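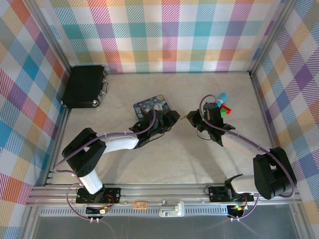 Three Days Between the Marsh and the Old Town

Kakavik sits where the river gives up and turns into reeds. Most visitors come for the old town and leave by dinner, and the marsh gets whoever is left. A three-day trip is enough for both, with one long morning on the water and a slow afternoon for the walls.

Day one: the old town

The regional bus stops below the east gate. From there it is a ten-minute walk uphill on cobbles, so pack light or use the luggage room at the station, which closes at 8 p.m. The lower streets are mostly shoe shops and bakeries. The part worth seeing starts above the fish market, where the merchants' houses still have their painted shutters and narrow loading doors.

The citadel is at the top. A ticket covers the yard, the cistern and the north tower. The tower has 71 steps and no handrail for the last stretch. From the roof you can see the whole marsh laid out to the west, and the channels are easier to understand from there than from any map we were given.

We stayed at the Kudo, a guesthouse two streets down from the citadel. Rooms at the back are quiet. Rooms at the front look over the square, where the market sets up before dawn on Saturday. Breakfast is bread, white cheese and plum jam, and the coffee is strong.

Day two: the marsh

Boats leave from the Harumach landing at 5:30 a.m. and hold six people with gear. Book the night before at the landing office, in cash. The trip takes 3 hours and goes out along the main channel, then into a side lake where the boatman cuts the motor and poles.

Herons and egrets are everywhere. Pelicans are less certain. We had one good flight of them low over the water, and bitterns calling from somewhere we never found. Spring and early fall are the best times. In July the heat comes up early and the mosquitoes with it.

There is a walking trail too, a boardwalk that starts behind the landing and ends at a viewing hide. Bring water. The kiosk at the trailhead was shut both times we passed.

Day three: Statudico

The ruined monastery at Statudico is 40 minutes away by shared taxi. Agree on the return before you get in. The church has lost its roof, but the cloister is in fair shape and the storks nest on the bell wall. Shoulders should be covered inside the chapel, which is still used.

The last taxi back leaves at 4 p.m., and the evening bus out of Kakavik goes at 5:50.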